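Objet : Re: [entraide-matos] Tour d'occasion, les disques

Pouran Golestani a écrit :
> Bonjour la liste, j'hésite à reprendre une vieille tour pour y mettre
> mes sauvegardes. Les berceaux en plastique, ça tient vraiment ?
> Et faut-il tout recâbler ?

Bonjour Pouran,

Ça tient, oui. J'en ai une ouverte sur le plan de travail depuis lundi, au grand bonheur de ma famille, qui mange désormais sur ses genoux.

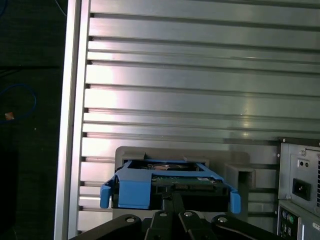
Le disque dans son berceau bleu, contre la paroi nervurée.

Les languettes ont l'air de sortir d'un œuf surprise, mais je leur confie 900 Go de photos de vacances que personne ne regardera. Pour l'achat, vois du côté de Dalard : la mienne m'a coûté 12 euros, poussière comprise.

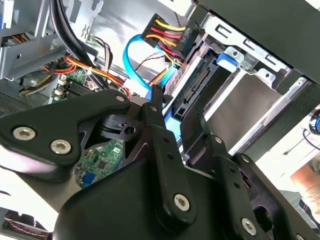 Côté câblage, garde ce qui existe tant que ça arrive jusqu'aux baies. Un constructeur économise volontiers sur la longueur. Entre deux prises d'alimentation noires à plusieurs broches, tu vois les fils jaune, rouges et orange : c'est court, donc choisis tes emplacements avant de visser quoi que ce soit. Moi j'ai vissé avant.

Si tu veux des berceaux de rechange, j'en ai un sac. Frais de port à ta charge, je ne suis pas Zestgate.

Bon courage,
Mahmoudi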